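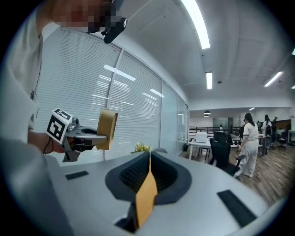
I get asked the same thing at every family dinner, usually by somebody standing at the sink: so when is the robot going to do this? I've been putting off an answer in this newsletter for months, and after a summer of reading and pestering people who build these things, my answer is still "parts of it, sometimes, if you set the table just right."

Let me start with the good news, which comes from Walleck. They pack spare parts into boxes for repair shops, and Taha Ghoneim, who runs the packing floor, told me their arm now handles around 400 boxes a shift. It's the same six parts all day, always in the same trays, and under those conditions the thing is great! It doesn't mind the dull stuff, and his crew was happy to give it up.

Then a supplier changed the plastic bags. They got a bit shinier and a bit floppier, and the arm spent most of a morning pinching air. Taha had two people back on the line by lunch (he wasn't even mad, he'd kept their stools).

That story is pretty much my whole view of household chores. A kitchen is nothing but changed bags. My dish towels are never in the same place twice, and the lid of the rice cooker has gone missing again.

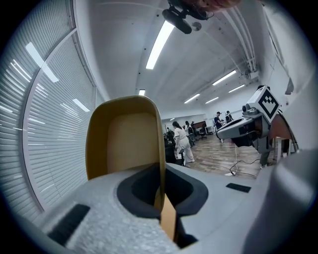 Fingers are the part I keep coming back to. Two flat ones with a soft pad can do far more than I expected, as long as whoever is steering knows when to squeeze and when to let go. You can try it at home with a pair of salad tongs: pick up a mug, then a sock, then a single sheet of paper. I managed the first two. The paper took me 3 tries and a bad word.

So a lot of the work right now is people doing ordinary jobs with gripper hands, over and over, so that a machine has something to learn from. Sherif El Idrissi over at Lamrani has been at it with laundry, and he sent me his tally: 1381 folded shirts. He says the first 200 were awful and he's kept them anyway. I asked if he'd trust the machine with his own shirts yet and he said T-shirts, yes – anything with buttons, no.

I'd put towels and T-shirts first, then loading a dishwasher with plates you own a full set of. Pots come much later. Bathrooms, I'm not even going to guess.

Next time I want to get into Nomero's floor-tidying cart, which I hear is very good with shoes and hopeless with charging cables. If you've used one, write and tell me how it went, I'd love to hear it before my visit in September.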